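Troltlow Worktop Panel, matt white

The Troltlow is a solid-core worktop panel for kitchens, prep rooms and utility areas. It is supplied cut to length, with all four edges sealed, and can be fixed to standard base units or to a free-standing frame.

Panels are 24 mm thick. The standard depth is 400 mm and the longest single length is 976 mm. Longer runs are made up from two or more panels with the Jiston joining strip, sold separately. Cut-outs for sinks and hobs can be made at the workshop if a drawing is sent with the order.

The matt finish shows fewer finger marks than our gloss range. Wipe it with warm water and washing-up liquid. Do not use scouring powder or wire wool, and put a trivet under anything straight from the oven.
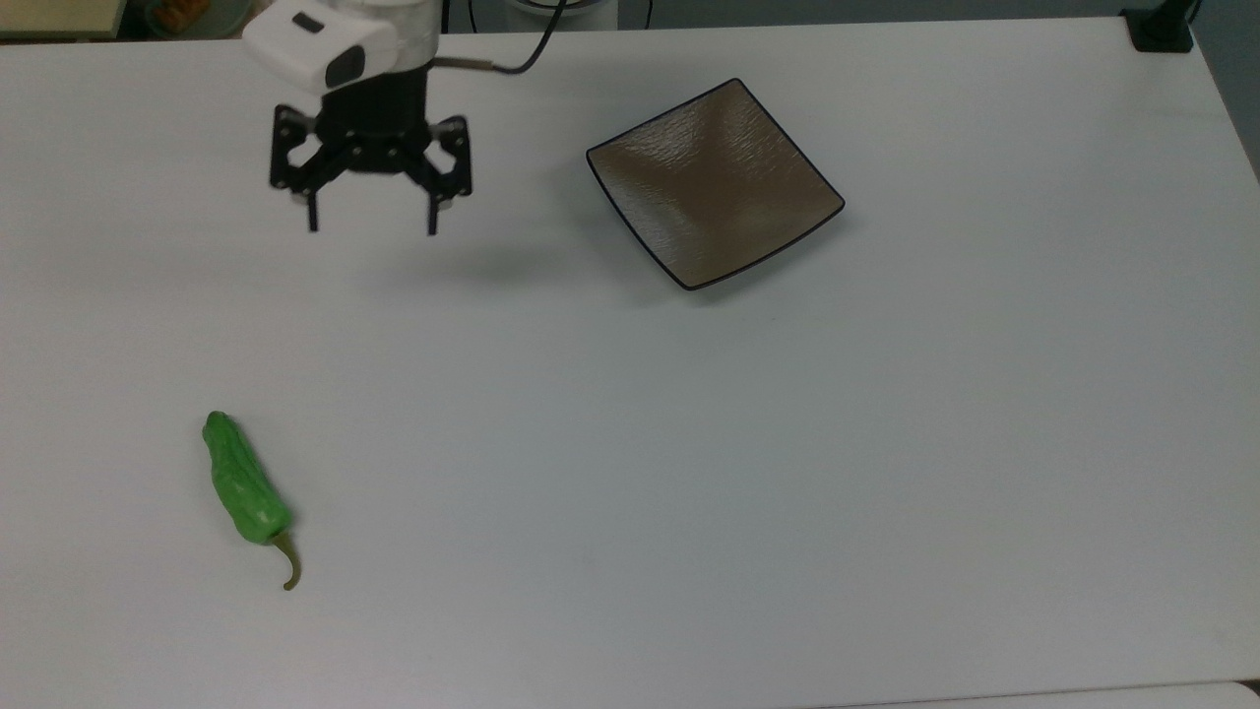 Catalogue page 169

A green pepper or a square dish gives some idea of how plain the surface is in use. The same finish is offered in the Deng upstand, which fits along the back edge.

Fixing screws and a tube of edge sealant are included. Wall brackets are not. Please check the panel for damage before fitting, as we can't take back panels that have been drilled.

Trade enquiries go to Gunther Strobel. For samples and cut-outs, ask for Yuxi Xiong. The workshop is closed to callers on Monday.

Last updated: June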